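Accueil Projets Ateliers Actualités Contact
Rechercher sur le site OK

Préhension manuelle : point d'étape d'octobre

Le groupe encadré par Harish Naidu a repris la collecte de démonstrations pour le projet Marar. Deux pinces tenues à la main, 56 séquences retenues sur la série fruits – le reste est écarté pour perte de suivi. Les mors à patins texturés sont conservés ; l'ouverture maximale sera revue avant la série 3.

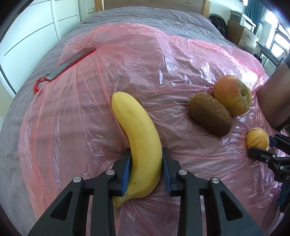
Club Robotique Nulham – section Manipulation

Sur la banane, la consigne est une prise latérale, un doigt sur la courbe intérieure, l'autre sur la courbe extérieure. Kiwi et pomme suivent le même protocole. Les fichiers sont à déposer avant 18 h, nommés par objet puis par opérateur. Prochaine série : objets souples.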